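Filed under: Calls & Collabs / Help Wanted / Robotics

Wanted: a few patient people to help us teach two robot arms to cook (sort of)

Hi! I'm Yuto Fujimoto, and I spend far too many of my evenings at Morna, the shared workshop on the second floor above the tile place. If you've been in, you've probably seen me at the back bench swearing quietly at a cable. I'm looking for people to join a build called Prunen, and I'd love it if one of them was you.

Prunen is a two-arm kitchen helper. The plan is that by June it can get through one simple meal prep routine from start to finish: put a thing in the pan, put the lid on the pan, move the pan, take the thing out, put it on a plate. No heat, no water, no knives. We're using play food and ordinary cookware, and I want to get really good at that before anybody starts asking for soup.

Where we are right now: the arms are up and talking to the computer, the cameras are mounted, and I can drive both arms by hand well enough to pick up a pan by the handle on a good day. Lids are another story. Flat glass lid, round knob, two flat fingers – try it and you'll see why I need company. So far I have 69 recorded runs that I'm happy with and a much bigger folder that I'm not.

What I'm looking for is people to sit down and drive. You don't have to know any programming. If you can park a car or ice a cake you'll pick it up fast, and left-handed people are extra welcome (my own left-arm driving is terrible). I'd also take one person who likes wiring and tidy cable runs, and one who's comfortable in Python and doesn't mind reading my code, which was mostly written after midnight. If you only want to do one of those jobs, say so and that's what you'll do.

Sessions are in the evening and run two hours with a tea break in the middle. I'm asking for 8 sessions between January and June, though you can bunch them up if your schedule is weird. We have space for 9 people in total, drivers and builders together. It's unpaid, I'm sorry to say, but I'll cover your Morna day fee and your ride home if you live out past Kurtuluş, and there's always food. Last month it was my aunt's dumplings and there were none left by the break.

A few practical things. You need to be 16 or older, and under 18 we'll want a parent's signature. Hair tied back, no dangling sleeves or lanyards near the bench. Everybody learns where the stop button is before they touch anything else, and I'll make you hit it a couple of times for practice. There's one flight of stairs and the elevator is the slow freight kind, but it works, so write ahead if you need it and I'll come down and run it for you. The bench cameras mostly point at the table. Your hands might end up in a recording now and then, and if that bothers you we can trim it.

Everything we make gets shared. The mount designs and the control code will go up on the Mandari page once I've cleaned them up, and your name goes in the credits unless you'd like it left off. If you're a student and want to use some of the runs for a class project, go right ahead, just tell me which ones so I don't delete them!

To join, send a note to the front desk at Morna with "Prunen" at the top, or leave one in my cubby (number 40, the one with the dented door). Tell me which evenings are good for you, whether you want to drive or build, and anything you've made that you're fond of. It doesn't need to be a robot. A bookshelf is fine. A really good sandwich is fine too. I'll get back to everyone who writes in, and then we'll set up a short try-out so you can see if you like it before signing up for the whole stretch.

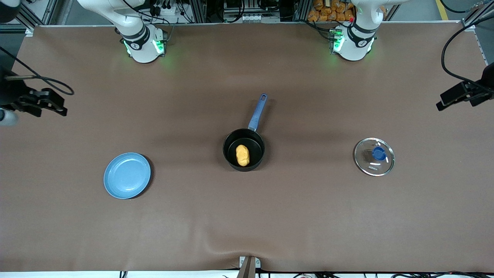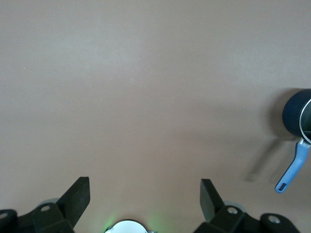 The Prunen bench: both arms with the pan, plate and lid (first photo), and the gripper's-eye view of a blue-handled saucepan (second photo).

Posted December 18, 2023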